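Circulation pumps: change to the January flushing procedure

Issued 18/03/2020 to residents and site staff, Rultstead and Murín buildings

The hot water recirculation loops in both buildings were flushed in January under the old procedure, which called for a full drain from the basement manifold. Return temperatures on the upper floors were slow to recover afterward, and air remained in the risers at Rultstead for 5 days. The procedure has been rewritten and the new version applies from the next service.

The main change is the order of isolation. Each riser is now closed at the return balancing valve first, then at the supply. The pump stays on at its lowest setting until the last riser is closed. Under the old sequence the pump was stopped at the start, and the check valve on the Zetholm units did not always seat when flow dropped to zero. A partly seated check valve lets cold water move backward through the return line, and the mixing valve then hunts for several hours.

Flow is to be restored one riser at a time, starting with the one farthest from the plant room. Allow the return thermometer to settle before opening the next. Air is bled at the top-floor vent only. Do not crack the unions at the pump to release air - two gaskets were damaged that way at Murín and had to be replaced. 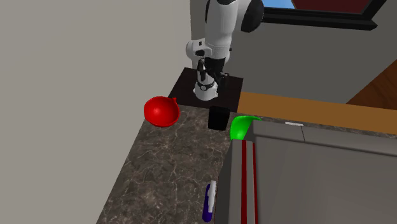
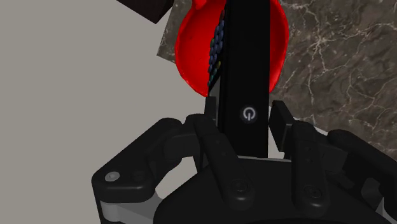 The second change concerns the strainers. Until now these were cleaned once a year with the flush. The Fluvell strainer on the Rultstead loop was found with scale over much of the mesh, and the pressure drop across it explains most of the noise reported from the lower apartments. Strainers will be pulled twice a year in both buildings. The mesh is to be soaked in descaler and rinsed before it goes back. Wire brushes bend the mesh and should not be used.

Set points are unchanged. Storage stays at the existing setting and the loop supply is balanced to hold 54 degrees Celsius at the last return connection. If a reading at that point is low, check the balancing valve positions against the tag before touching the mixing valve. Tags were rewritten in January and the older paper list in the Murín plant room should be thrown out.

Pump run hours will be logged at every strainer service. Bearings are inspected at 3000 hours, or sooner if the motor housing is noticeably louder than its neighbor. Spare cartridges fit both pump sizes; the seals do not, and the bags are labeled by building.

Čestmír Beneš holds the revised sheets and the valve tag schedule. Corrections to riser numbers should go to him in writing, with the floor and the valve tag included.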